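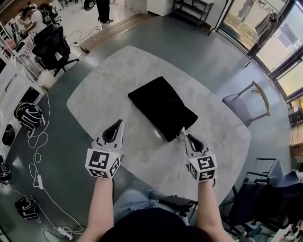
The big table at Tarkwood, with a black cloth folded on top and the hedges outside the windows.

Rosalía Valcárcel gets up twice in the first five minutes of our talk, both times to push in a chair. "I can't help it," she says. "I spent so long getting this room to work that I still fuss over it." She has looked after the interior at Tarkwood since the lease was signed in March, and before that she fitted out shops and a dental practice. An open office with a mezzanine was new to her, and she loved every minute of it, even the minutes she spent flat on the floor chasing cables.

We start with the table, and I'm glad, because it was the first thing I noticed when I came in. It's large, with soft rounded corners and a pale gray top patterned like marble, and people seem to drift toward it. Valcárcel found it at Appiah, a secondhand furniture warehouse on the other side of town, and paid 430 for it, delivery included.

"I went in for filing drawers," she says. "I came out with a table I had to call my boss about from the parking lot. Selvaraj said, 'How big?' and I said, 'Big!' and he just laughed."

Selvaraj Paul runs the office and remembers the call. He had pictured several small tables and had a drawing with all of them on it. "Then this one arrived and I threw the drawing away," he told me later. "You can spread things out on it. Somebody's at one corner, somebody else is at the other, and you're not bumping elbows."

The rounded corners were a big part of it for Valcárcel. The old office had a square table right where everybody turned to get to the printer, and she had the bruises to show for it. The light top she chose for the opposite of the usual reason. "People buy dark so the dirt won't show. I want it to show! I see a coffee ring, I wipe the coffee ring, it's gone." She does like one dark thing on it at a time. A piece of black cloth, folded and laid near the middle, pleases her more than flowers would, and she gets quite animated about it. "It gives your eye somewhere to land. And if you fold it badly everyone can tell, so people fold it well."

The chairs don't match, and she won't hear a word against that. Black mesh ones on metal frames stand within a few steps of one with a gray upholstered seat and a curved frame in light wood. Darmawan Jugah, who has a desk near the cabinets, lobbied hard for a full set of the wooden kind. He got to try one for a whole week and came back asking for mesh. "My back voted," he says.

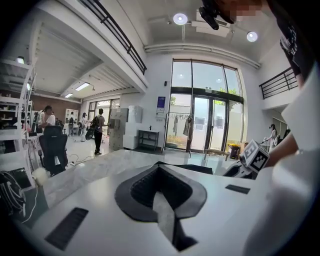

Storage was the harder job, and Valcárcel talks about it with real relish. The firm moved in with 40 boxes, and her rule was that every box had to be emptied before anyone could buy a new place to put things. She held out for 20 days. What she bought in the end was open and white, and the tall unit with its small things out on the shelves is the piece she'd save in a fire. "Doors are where stuff goes to disappear," she says. "With open shelves you walk by with your tea and you think, oh, there's the tape." I ask, as gently as I can, about the tangle of black cables down by the bottom of it. She groans and covers her eyes. "I know. I know! I have clips for those. I have a whole bag of clips."

She's happier looking up. The mezzanine nearly became a row of closed rooms, and Prakash Nambiar from Natent, the contractor, had already priced the partitions. Valcárcel asked him to come and stand under it at 4 in the afternoon before he ordered anything. "He was quiet for a while and then he said, 'Okay, leave it open.' I could have hugged him."

The windows she can't take any credit for, though she tries. There are hedges on the other side of the glass, and she has turned down two requests for blinds so far. A third, from Tirta Hutapea, is under review because he asked nicely and gets the worst of the glare on his screen.

Next on her list is the floor, where she'd like a rug from Wultora if the color comes back into stock. She shows me the swatch, a mossy green, and lays it on the gray tabletop, then moves it a little to the left, then gets up and pushes in my chair, which I had left sticking out.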